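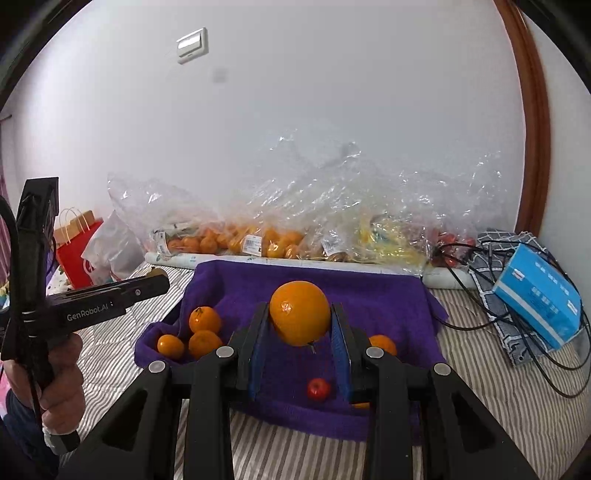

About Dradel

Dradel records people doing ordinary jobs with their hands so that robots can learn to do them. We are based in Greenwood and have been doing this work for five years. Our customers are companies and university labs that build robot arms and need good examples to train them on.

How we work

Most of our recording is done with hand-held grippers. The person holds one in each hand and does the job with the gripper fingers in place of their own. They sort fruit, fold towels, pack bags, set out dishes. The movement of the gripper and the view from its camera are saved together, and a robot arm with the same kind of fingers can be trained from that.

Fruit is one of our regular subjects. A large orange fills the fingers, a mandarin needs less opening, and a cherry tomato will split if it is squeezed like either of them. We record on beds, counters, shelves and floors as well as tables, because the robots will have to work there too. Soft surfaces get extra sessions. A towel moves when you push against it, and a person corrects for that without thinking.

Some jobs are better shown by remote control. For those we use Tedix, our own setup, where the operator moves a pair of small lead arms and two full-size arms copy them across the room. It is slower than working by hand – a job that takes 20 seconds with the grippers can take 60 on Tedix – but the customer gets data from the same arms they plan to use.

Our operators

We have nine operators. None of them had worked with robots before they came here. They came from kitchens, warehouses, home care and a dry cleaner's. New operators spend their first sessions on practice objects and move to customer work when their recordings pass review. Sessions are kept short, with breaks between them, as the grippers get heavy on the wrists.

Checking and delivery

Every recording is watched by a second person before it goes out. Drops and missed grasps are labeled and kept if the customer wants them, and many do. Files are sorted and delivered through Hekeo, the software we wrote for our first project and still use. Customers can log in and ask for a task to be done again with other objects or in another room.

Visits

Customers are welcome to come to Greenwood and try the grippers or Tedix themselves. Write to us through the contact page and say which task you have in mind.

Page last updated 2024-07-30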